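Mundwood Bible Forum > Prophecy and End Times
Thread: Daniel's 70 weeks, is there a gap?

masri_reader
Our group in Stetcombe has reached Daniel 9. I was taught that there's a long gap between week 69 and week 70. Where does the text say so?

Druto
Verse 26. The city is destroyed after the anointed one is cut off, and the last week comes in verse 27. There has to be a gap.

plainpew
I don't agree. The weeks are given as one run. If I say 70 miles I don't mean 69 and then one more in another county.

Druto
Then how do you fit AD 70 into it?

plainpew
As a result of the last week. It needn't fall inside it.
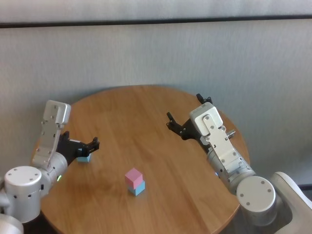
Shadi Tarawneh
Both views are older than this forum. Read chapter 9 from verse 3, as the prayer comes first and most people skip it.

masri_reader
Thanks. We'll start at verse 3 next time.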